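Drurley Jersey Throw in Deep Wine
Item 1346 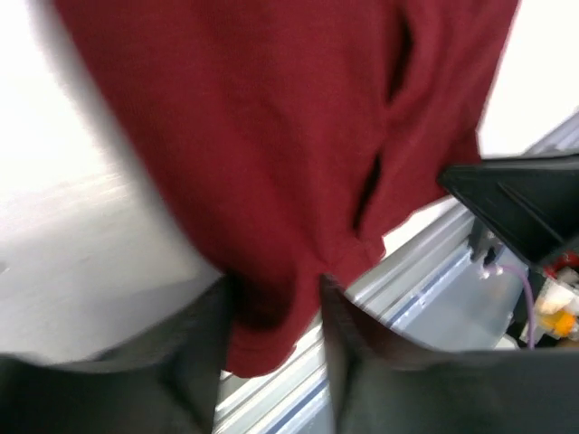
Deep Wine, hanging in soft folds with the hem gathered.

A throw is a blanket that has given up on covering a whole bed, and the Drurley has made its peace with that. It covers a lap, most of a sofa arm, or one adult from shoulder to shin if the adult is willing to bend a little. It is a plain knit in a plain weight and we sell a lot of them to people who came in for curtains.

The color

We call it Deep Wine. The dye house calls it 1527. Customers have called it maroon, burgundy, brick, oxblood and, in one returned parcel, "not the brown I wanted." It's a dark red on the maroon side, and in the folds it goes darker still, close to black in poor light. Next to a cream sofa it looks very red. Next to a red sofa it looks like a decision you should have slept on. Screens vary, so if you're matching a cushion, order a swatch first. Swatches are free and we would much sooner mail you a square of cloth than take back a throw with a dog hair on it.

The fabric

Cotton jersey with a fine, close knit, brushed lightly on the back. It drapes well, meaning it slides off leather furniture at the slightest encouragement. On fabric upholstery it stays where you put it. The knit has some give in both directions and goes back to its shape after a wash, though if you peg it out by one corner overnight it will remember.

The edge is a turned hem, double stitched, with no fringe. We used to do a fringe. It went through the dryer and came out as one long braid, so in December we stopped.

Size and weight

Width: 50 inches
Length: 60 inches
Weight: 3 pounds, folded or otherwise
Fiber: 100% cotton
Finish: brushed one side
Edge: turned hem, all four sides

Please measure your sofa before writing to us about the width. The throw is meant to lie over the back or across the seat. It isn't a slipcover and no amount of tucking will make it one. If you need a slipcover, the Serrano range starts at loveseat size and comes in the same dye lot.

Washing

Wash cold with other dark things. The first wash will let go of some color, and anything white in there with it will be pink by the end of the cycle, permanently and evenly. After the first wash it settles down, but we'd still keep it away from your good shirts.

Tumble dry low or lay it flat. Skip the fabric softener, which flattens the brushed side. Iron it if you are a person who irons throws. Warm setting, on the smooth side.

Small pulls in the knit can be worked back through with a blunt needle. Don't cut them. A cut pull is a hole with a head start.

Folding

It comes folded in thirds with a paper band. You'll never get it back that way, and we have the paper bands in the stockroom to prove we can't either. For a shelf, fold it in half lengthwise and roll it. For the back of a chair, hold it by the middle and let it drop where it likes. Jersey looks better a little careless, and worse when somebody has lined up the corners.

Also in this range

Drurley Jersey Throw in Slate
Drurley Jersey Throw in Oat (shows everything, sells anyway)
Drurley Cushion Cover, 18 inch, in all three colors
Ever Knit Blanket, for those who do want to cover the bed
Hinura Storage Bench, which holds four throws, or five if you sit on the lid

Shipping and returns

In-stock colors leave us in two working days. We'll take a throw back within 30 days if it hasn't been washed, worn as a cape or slept under by an animal. Send it in any box that fits, with the order number on a slip of paper inside. Swatches don't need to come back. Please don't send them back.

Deep Wine is dyed in small batches and two batches can differ by a shade. If you're buying a pair, order them together and put a note in the comments box so we pull both from the same lot. If you're adding one to a throw you bought last year, set them on opposite ends of the sofa.

Page updated Jun 28, 2022. Stock shown is for the web store only and does not include whatever is draped over the display chair.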